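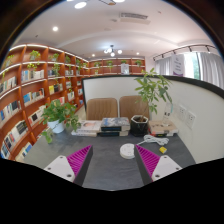 Leave the Middle of the Desk Alone

August 4, 2021

I have a theory about big shared desks, and I've been boring people with it since May, so you may as well have it too. The back of the desk is for things that live there. The middle belongs to whoever sits down. If something wants to live in the middle, it had better be useful to everybody at the desk, and I can think of precisely one object that passes (I'll get to it).

Our reading room at Zarnine has one of these desks, dark gray with a faint cloudy pattern in it, the kind of surface that makes any mug look good. When we moved in, everyone had an opinion about what should go on it. Pei-shan Wu wanted a proper lamp. Ka-ming Wan wanted letter trays, a whole tower of them. I wanted plants and books and then for everybody to please stop.

I mostly won. There's a leafy trailing thing in a white pot at the left end and a taller plant in a shiny black faceted pot nearer the center, and the books sit in low stacks in between and to the side. All of it goes along the far edge, and you can still spread out a map or a newspaper or your lunch in front of it.

Now, the stacks. People have feelings about books lying flat. I've been told it's bad for them, I've been told it's showing off, and I've been told that a book in a pile is a book you've decided not to read. We have plenty of shelves in that room, so it's a fair question why anything is on the desk at all. But I pick up the flat ones far more often! A book on a shelf shows me its spine, and I have to already want it. A book on top of a pile shows me its cover while I'm waiting for my tea to cool down, and I've read two this summer that I would never have gone looking for.

The trick is to keep the piles short. Once a stack gets tall you stop pulling from the bottom, and then it really is storage. I'd say four books and then start another pile, or (and this is harder) put one back.

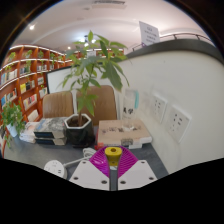

The tall plant in its black pot, with the tan leather chairs and the bookshelves beyond.

I want to say something for the tall plant in particular, which took some defending. It's a skinny stem with a big spray of long pointed leaves at the top, and the complaint was that it would block the view across the desk. Well, a bit, yes. That's what I like about it. If you sit in one of the chairs on the far side you get some leaves between you and the person opposite, and the two of you can both read without doing that awkward thing where you look up at the same second. A bushy plant at eye level would be a hedge. A thin stem with the leaves up high lets you talk if you want to.

Pots matter too, more than I expected. I bought a cheap plastic one at first and it looked like something waiting to be taken outside. The black one looks as if it's staying. I'm not proud of how long I spent on this. Liu, the shop where I finally found it, had 1046 pots listed on its website and I believe I looked at all of them, some of them on a phone, in bed.

So, the one object that gets to be in the middle. It's the round power hub, the white disc with the little sockets and the USB ports. I used to hate anything with a cord on a nice desk. I wanted every outlet hidden underneath, in one of those trays you screw to the bottom, and we tried that at our old place on Flasau Street for three years. What happened was that every visitor who needed to charge a phone ended up on their hands and knees. Grown people in good pants! You'd be talking to someone and they'd sink slowly out of sight, and then a voice would come from under the desk asking if this one worked.

A disc on the desk ends all that. It's round, so it doesn't really have a front, and whichever side you sit on you can get at something. It's low, so it doesn't loom. And you can slide it around when you need the room, which you can't do with a socket somebody drilled into the furniture in a fit of good planning. 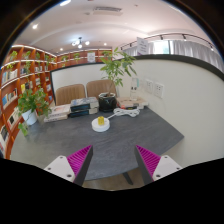

Babita Malhotra thinks I'm letting the cable off too lightly. Her view, which she gave me over most of a sandwich, is that a power hub is only as tidy as the cord it comes with, and that a long white cord on a dark desk is "the first thing your eye goes to, before the books, before the plant, before the person." She'd buy the shortest one made and put the desk closer to the wall.

She's right about the eye, I'll give her that. White on dark gray shows. But I don't agree about the short cord, and I've thought about it more than is healthy. A short cord decides where your desk goes. Then it decides where the chairs go, and before you know it the whole room has been arranged by a cable. I'd take the long one every time and fold up the extra. A bundle of loops on the desk is a little untidy, sure, and I'd love it if someone would tuck it behind the books. I can live with it, though. It looks like a desk people work at.

What I can't live with is the box. You've seen these, the lidded cable boxes with the fake bamboo tops. Ornella Rinaldi bought us one from Urnix as a present and it was very kind of her and it was the size of a bread bin. To hide one coil of white cord we'd have had to look at a bread bin, forever, in the exact spot where a person could put their elbows.

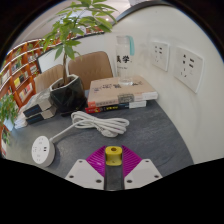
The round hub, its bundled cable and the plug.

And elbows are really my whole point. When I judge a desk now I sit down at it, put both arms on it, and see what I have to move first. At ours you might nudge the hub over a few inches, or push the coil back toward the books. Then you can get going.

Ka-ming still brings up the letter trays. I've told him there's lots of room on the floor.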